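Cleaning Up Your BibTeX File Before the Camera-Ready Deadline
Posted 18 Jun 2025 by Olesia Zhuravel

I love this job. I know that's a strange thing to say about a bibliography, but an hour with a messy .bib file and a pot of tea is one of my favorite parts of getting a paper out the door! Our shared lab file had grown to 2993 entries when I finally sat down with it in March, and by the end of the second evening it was at 1793. Every one of the missing entries was a duplicate.

You'll need a text editor with decent search, your compiled PDF, and the .aux file from your last build. I use a small script called Marchuk that Illia Maksymiv wrote for our group, but every step works fine by hand.

Step 1. Make a copy
Copy the whole .bib file and put the copy somewhere you won't touch it. If your paper is in version control, commit first and start a new branch.

Step 2. Pull out only what you cite
Open the .aux file and look for the lines that start with \citation. Those are the keys your paper really uses. Paste the matching entries into a new file named after the paper. My last submission cited 31 papers, and working on 31 entries is so much more pleasant than scrolling through the big file.
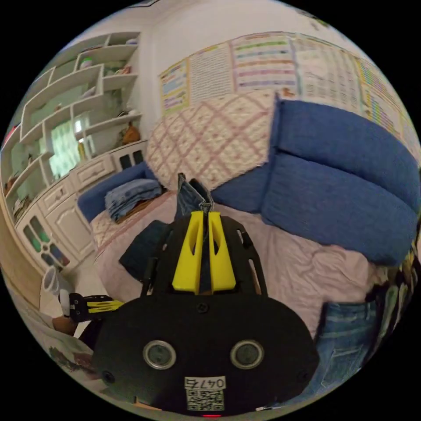 Step 3. Hunt down the duplicates
Sort by title, ignoring capital letters. Duplicates mostly come in pairs: the preprint you saved when you first read the paper, and the conference version you saved a year later under another key. Keep the published one, then search your .tex files for the old key and replace it. Recompile right away and check the log for undefined citations.

Step 4. Protect the capitals
Many styles lowercase everything after the first word of a title, so 3D turns into 3d and Bayesian loses its B. Wrap just those letters or words in curly braces:

title = {Fast {3D} Contact Estimation with {B}ayesian Filters}

Please don't put double braces around the entire title. It looks like a shortcut, but then the style can't do its work at all, and your list ends up half in one format and half in another.

Step 5. Settle on venue names
Pick the full conference name or the abbreviation and use it everywhere. String macros are wonderful for this! Define each venue once at the top of the file, and when the publisher wants long names you change one line per venue. Houshang Sadeghi keeps his macros in a separate file and loads it first, and I've happily copied him.
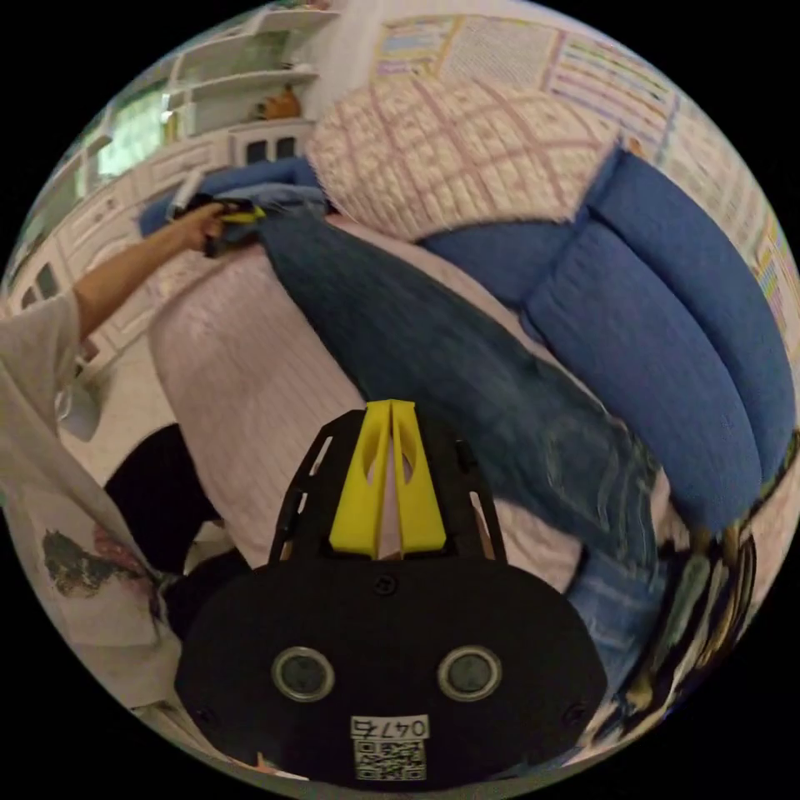

Yellow gripper fingers in front, blue sofa behind.

Step 6. Check the names
Read the author list of every entry against the first page of the paper itself. Accents go missing in exported records, and so do middle authors. Two-part last names need care too: write them as Last, First so BibTeX can't guess wrong. People do look for their own names, and it's a lovely feeling to get them right.

Step 7. Read the printed list
Compile from scratch (delete the .bbl file first) and read the references in the PDF, top to bottom. I find something every time. Last round it was a page range that ran backwards, and a paper listed as "to appear" that had been out for years.

If you get stuck
An error that points at a perfectly good entry usually comes from the one before it, so look there for a missing comma or brace. If that doesn't help, cut the file in half, compile, and keep the half that breaks.

Thanks to Uliana Harasym for the tip about deleting the .bbl. Next up is a page on cross-references and theorem numbering, and I already have far too many notes for it!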